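Final Project Report
Course: Learning from Demonstration
Project: Handing things over, two arms
Status: submitted, July

1. What we set out to do

Collect enough demos of one arm passing a small object to the other arm that a policy could learn it. Objects had to be awkward. Boxes and blocks were already done by the group before us (Wastberg set, on the shared drive) and worked fine, so we took floppy stuff and small hard stuff. Keys ended up being most of the project.

2. Setup

Two arms, soft yellow fingers on both, wrist camera on each. Teleop through the Gralline software, one person driving both arms. We tried one person per arm the first afternoon and gave up, too much talking. Recording starts with a foot pedal so hands stay on the controllers. Saves go to the Plarkby folder and get a number, no names.

3. How we collected

42 demos for keys that we kept. 53 recorded in total. The rest were thrown out because somebody hit the pedal late or the camera stream dropped. We did NOT throw out slow ones or ones with a regrasp, the instructor said leave those in so the policy sees recovery. Agree with that now, did not at the time.

Rules we settled on after the first session:
- giver holds still until taker has closed
- taker comes in low, tips up
- no handover right against the back wall
- new start position every time, even if its annoying

4. Training

Same network as the Wastberg people, no changes except image crop. Trained 3 times with different seeds. Overnight each. One run had to be restarted becuase the disk filled up.

5. Problems

Grip on the ring is the hard part. The ring is thin and the fingers flex, so it slides to a different spot than where you aimed. When the keys swing the taker's camera loses the ring behind them. Drivers learned to wait for the swing to stop, so now the demos all have a pause in them and the policy pauses too, sometimes way too long. Should have mixed in some quick ones. 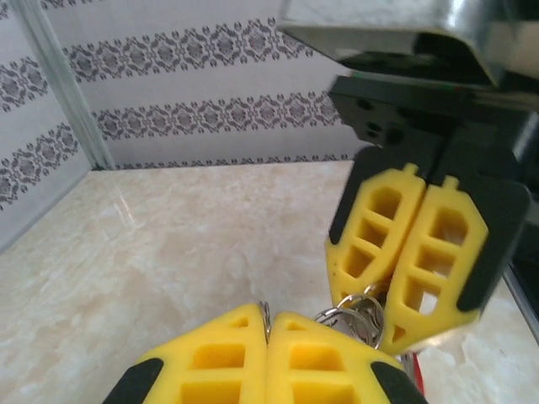 Report and photo: Andrade group, robot learning lab

Wrist view during a key handover, upper fingers pinching the top of the ring, the other pair pointing up from below. At this range the two sets of fingers fill a lot of the picture and the ring is a pretty small target. Same yellow on both arms doesn't help either. We talked about taping one pair a different color, ran out of time.

6. If someone continues this

Start with a bigger ring. Write down who drove each demo, we can't separate styles now. Check disk space before leaving. The crop settings are in the config file in the Plarkby folder, use the second one, first is old.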